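Penasgate Town FC - matchday FAQs

Quick answers for home and away fans. Will be updated again in January.

What time do the gates open?
Turnstiles from 1pm for a 3pm kick-off. Evening games, 6.15. Clubhouse bar a bit earlier, members first.
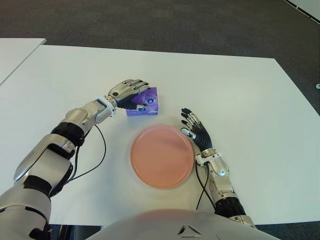 Photo: Nhung Khổng / Penasgate Town FC

Can I pay on the gate?
Yes, card or cash. Exact money helps. Capacity is 1000 so for the Dristbridge derby please buy online, we do expect to sell out. Under 7s free with an adult.

Where do away fans go?
No segregation for most league games. Derby only - away end is the Mill Lane side, turnstile 2. Seperate tea bar there.
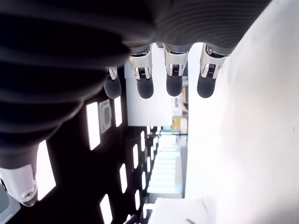

Picture: Florêncio Cardoso

How do I get there?
Bus 81 from the station, stops right outside. Last one back is 10.20pm, so don't hang about after a night match. Car park fills early. Not on the verges please, the neighbours have had enough.

Is the ground accessible?
Level access from the main gate. Wheelchair bays by the halfway line, covered. Carer goes in free - email Sofia Cordeiro beforehand and she'll sort the ticket.

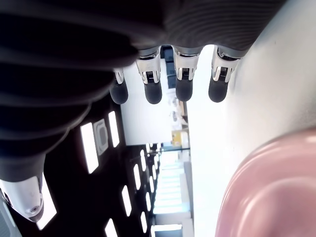

Four fingers, close up

What if the game's called off?
Pitch inspection normally 10am if there's a doubt. Check the website first, then ring. Tickets are valid for the rearranged date, or ask for a refund within 7 days.
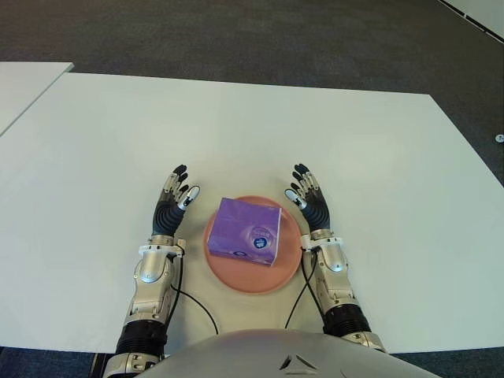

Mascots and programmes

Can my child be a mascot?
Ages 5 to 11, one per game. Waiting list, ask Ashok Mathur in the club shop. Kit not incuded.

Do you still print a programme?
Yes. Sold inside the main gate, back issues in the shop.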